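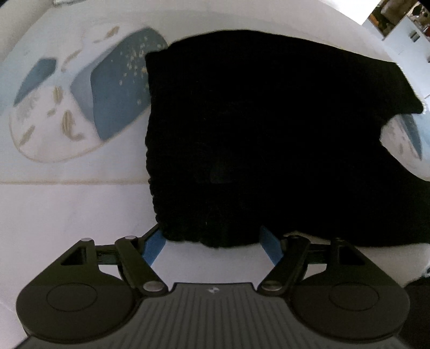

Forkholm homes lend a hand, and a lot of dark laundry, to robot project

Print this story | E-mail this story
Search the archive: Enter keyword Go

FORKHOLM — If you have ever tried to find the neck hole of a black sweater before the coffee was ready, you will have some sympathy for the machines that Ertuğrul Özkan is trying to teach. Özkan leads the home handling project at Holano, the small robotics firm on the upper floor of the old Demirtaş building, and for most of the spring he and his colleagues have been out and about in Forkholm's bedrooms and kitchens, gathering examples of people picking up, turning over, folding and putting away the soft things that pile up in any house.

The collection reached 1414 recordings on Monday, and 713 of them involve something black or very nearly black, a share that Özkan says he never planned on but has grown rather fond of.

"We asked people to use what they had, and what they had was black," he said, laughing, over a cup of tea at the long table where the recordings get reviewed. "Black sweaters, black bags, black scarves. I went home and opened my own closet and I was no better, so I can't say a word to anyone."

The work is done with a gripper that a person holds and operates by hand, with a camera riding along on it. You squeeze, the two fingers close, and the camera keeps a record of where the fingers went and what was in front of them. A computer program then studies a great many of these recordings and tries to work out, from one moment to the next, what a hand would do. Holano hopes to have that program guiding a robot arm through a simple folding job by the fall, though Özkan was quick to add that he has hoped for things by the fall before. 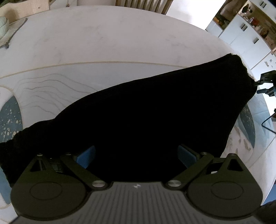 A gripper's blue finger pads rest against a black fabric bag on a round white table.

Dark cloth is hard on a camera. A red towel shows its folds quite plainly, with a bright side and a shaded side to every crease, but a black knit can swallow all of that and leave the program looking at one big dark shape with hardly an inside to it. People get around the trouble by feel, or by remembering where the sleeve went a second ago, and they do it so easily that it takes some effort to notice they are doing anything at all. The recordings catch some of this. A person will often slide the fingers along to an edge before closing them, or nudge a bundle a little to see how it sits.

Finlay Imrie, who grew up in Forkholm and came home in the winter after several years of repairing sewing machines in Clanska, has made 288 of the recordings himself, more than anyone else on the project. He had never worked with a robot of any sort. What he did know was cloth, and how it likes to bunch up just when you would prefer it didn't, and he said he took to the gripper after a clumsy first afternoon.

"I kept wanting to use my other hand," Imrie said. "You grab a corner, and your left hand just wants to come up and help, it's the most natural thing in the world. By the second day I was sitting on it."

He has since become something of a coach to newer helpers, and his advice is mostly to slow down. Come at the cloth from a little above, he tells them, look for an edge, and don't close the fingers until you would be happy to lift. If you miss, go back and try again, and leave the miss in.
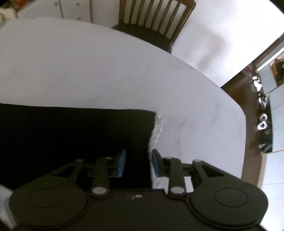 That last bit of advice surprised some of the people who signed up, who had supposed that only their best tries would be wanted. Özkan is glad to have the fumbles, provided that the person gets the job done in the end, and he thinks a program that has only ever seen perfect pickups will be quite lost the first time a corner slips away from it. The recordings he does set aside, 247 of them so far, are mostly ones where the camera was knocked out of line, or the helper got called to the door halfway through, or the file would not open. Those stay out of the total.

Edges have turned into a favorite topic around the review table. A hem is good, a seam is better, and anything with a fringe is a small treat — a pale fringe on a dark cloth most of all, as it gives the eye a line to follow. Imrie would like to see more of them and has asked his aunts.

Helpers work in two-hour visits, and each visit has a short list of tasks, such as moving a folded item from one spot to another, or gathering up a bag by its closed end. Nothing gets tidied beforehand. The project's sign-up sheet makes a point of asking people to leave the other odds and ends where they are, on the theory that a robot helping around a house will have to put up with the house as it finds it. Özkan said this was the one instruction people had trouble with. Several of them cleaned anyway, and one family had baked.
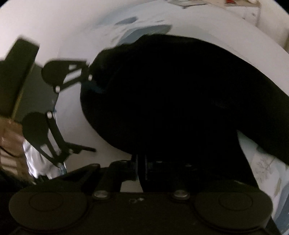
There have been questions as well, and Holano has tried to answer them in person when it can. The firm held an open evening at the Demirtaş building in April, and most of the talk there was about privacy. Özkan told the room that helpers may look through their own recordings before handing them over and may pull any they like, with no reason given, and that names and street addresses are stored apart from the pictures. A few people asked whether the robot would do fitted sheets. He told them that he would love to know how they do fitted sheets.

The next stretch of work will lean toward lighter colors, striped things, and stiffer cloth such as denim, so that the collection is not quite so gloomy overall. Imrie will be leading some of those visits, and is teaching an introduction to the gripper for anyone who would like to have a go before putting a name down. The sessions start at 6:30 p.m. on Mondays, upstairs at the Demirtaş building, entrance on the side street. Bring a sweater, any color.

Print this story | E-mail this story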